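The Second Life of the Office Canteen

When the Hutwood district council closed its staff canteen in 2008, few residents noticed. The kitchen had served hot lunches to municipal employees for decades, and its loss was recorded in a single line of the annual accounts. What followed was less visible: clerks ate at their desks, departments that had once shared tables stopped meeting informally, and the ground-floor dining hall became a storage room for election equipment.

The canteen reopened last October under a different model. It now serves council staff at midday and the general public until early evening, at the same prices. The operator, Mercado, holds a six-year contract and is required to buy a fixed share of its vegetables and grains from growers within the district.

Nadja Egger, who oversees the contract for the council, describes the arrangement as a return to an older idea of public service. "A municipal dining room was once considered as ordinary as a library," she said. "We asked whether that could be true again, and what it would cost."

The cost has been modest. Most of the original kitchen fittings were kept, and the hall required only new flooring and furniture. Menus are short and change each week. Soup is available every day, and guests may order a half portion of any dish.

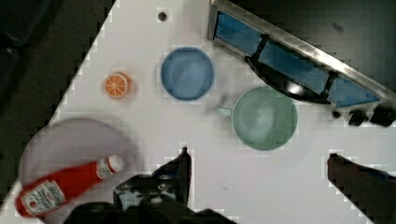

A blue bowl on a white tabletop.

Attendance has grown steadily. In its busiest week, the canteen served 1228 meals, of which almost 60 percent went to people who do not work for the council. Retired residents make up the largest group, followed by parents with young children and students from the nearby technical college.

Similar projects are under discussion elsewhere. In Tultitz, where the former canteen of a textile mill has stood vacant since the mill closed, planners have visited Hutwood twice. Their proposal would place the dining room under a cooperative, with members electing its management each year.

Moataz Morsy, a researcher who studies workplace meals, advises caution. Canteens of this kind depend on a reliable core of weekday customers, he notes, and towns with few large employers may find the afternoon trade insufficient. He also points to staffing. Experienced cooks are in short supply, and public contracts seldom match the wages offered by hotels.

Hutwood will review its contract next spring. The council has asked Mercado to submit proposals for Saturday service and for a reduced breakfast menu, both of which would require additional kitchen staff.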